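Revised 1st March. Replaces the section issued in July. Questions on this section go to Madhu Awasthi, Household Services, Gorberg Residences.

## 6. Laying Out and Clearing the Counter Setting

### 6.1 Scope

This section applies to all kitchens at Gorberg that have a wood counter, including those in the Silten wing. It covers the light setting placed on the counter for one resident: a dinner plate, a small bowl, and one handled piece for drinking or pouring. Table settings for two or more residents are covered in Section 7.

The flowered plates belong to the Stotano service. Over 1,000 pieces of this service are in circulation between the main house and the Silten wing, and replacements must be matched by pattern before they are put on the shelf. Plain plates may be used when the patterned ones are in the dishwasher. The two are not to be mixed in one setting.

### 6.2 Before You Begin

1. Clear the counter of mail, packaging, and appliances that are not in use. A clear width of 40 inches is required for the setting and the storage bin together.
2. Wipe the wood with a damp cloth, following the direction of the grain. Dry it with a second cloth.
3. Inspect the joints between the strips for standing water. If any is found, blot it and wait until the surface is dry to the touch.
4. Wash and dry your hands.
5. Bring the pieces to the counter one at a time. Do not stack the bowl on the plate for carrying.

> **Caution:** Do not use bleach, powdered cleaner, or a scouring pad on the wood. Stains that remain after wiping are to be reported and left alone. Only Dierckx counter oil is approved for these surfaces, and it is applied by maintenance staff.

### 6.3 Placing the Pieces

1. Set the plate down first, at the front left of the counter. Lower it flat. Do not slide it into position.
2. Place the bowl farther back, near the wall. Leave enough space behind it for the fingers of one hand.
3. Place the handled piece to the right of the bowl and slightly forward of it.
4. Turn the handle to the right. For a resident who is left-handed, see 6.4.
5. Check that no piece overhangs the front edge.

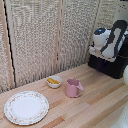
Spacing is judged by reach and by what the resident will need to pick up first. The plate is kept nearest to the person seated, and the smaller pieces are kept beyond it, where a sleeve will not catch them during the meal. With the pink piece standing upright and its handle turned to the right, a right-handed resident can take hold of it without reaching around the bowl. The bowl stays close to the fabric panels, but it must not be pushed against them. The woven surface holds crumbs and marks easily, and it cannot be washed in place.

**Note:** The floral border of the plate serves as a check for chips. Turn the plate once under good light before setting it down. A chip usually shows first as a break in the line of the rim. Remove a chipped plate from service even if the damage is small.

### 6.4 Variations

**Left-handed residents.** Reverse the arrangement. The plate goes to the front right, the handled piece to the left of the bowl, and the handle is turned to the left. The resident's card inside the cabinet door states which arrangement applies.

**Low vision.** Use the same position for every piece at every meal. Do not substitute a piece of a different color without telling the resident. A pink piece beside a white bowl gives good contrast and is preferred where one is available.

**Food placed in advance.** Food may be placed in the bowl up to 11 minutes before the resident is seated. Items that roll or slide are to be laid lengthwise across the bowl. The plate remains empty until the resident is present.

**Hot drinks.** Pour hot drinks only after the resident is seated. A trivet is required under any pot brought to the counter.

### 6.5 Using the Storage Bin

The bin receives pieces at the end of the meal and may be brought to the counter beforehand. It is not a waste container, and food must be scraped off before any piece is placed in it.

1. Set the bin at the right side of the counter, toward the back. For a reversed setting, use the left side.
2. Confirm that it rests evenly and does not rock.
3. Keep the bin clear of the handled piece. Both must be reachable without moving the other.
4. Keep cloths off the plate and bowl while food is out.

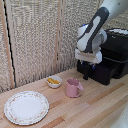
*Figure 6-2. Setting with the black storage bin at right. Plate at front left; bowl toward the back; handle turned to the right.*

### 6.6 Clearing

1. Ask the resident whether the meal is finished. Do not begin clearing while the resident is still eating.
2. Remove the handled piece first. Empty any remaining liquid into the sink.
3. Remove the bowl. Discard leftover food in the kitchen waste.
4. Remove the plate last, lifting it with both hands.
5. Place the plate flat in the bottom of the bin, on a folded cloth. Place the bowl beside it where space allows. Stand the handled piece upright.
6. Carry the bin to the sink with both hands. Do not carry it with other items resting on the rim.
7. Wipe the counter as described in 6.2.

> **Caution:** Do not lift the bin by one side when it is loaded. Pieces will shift and may break.

### 6.7 Washing and Return to the Shelf

Wash patterned plates by hand or on the delicate cycle. Plates stored in a stack must have a paper or cloth liner between them. Bowls may be nested no more than four high. Handled pieces are stored upright and are never hung by the handle.

Residents who wish to wash their own dishes may do so. Staff should check afterward that the counter has been dried, particularly at the back edge where it meets the panels.

### 6.8 Breakage and Reporting

Record each broken or chipped piece in the kitchen log, with the kitchen number and the type of piece. Wrap the fragments in newspaper before disposal. Requests for replacements are sent to Kenneth Lennox in Stores, who will confirm the pattern before issue. Damage to the wood or to the woven panels is reported to Maintenance on the blue form.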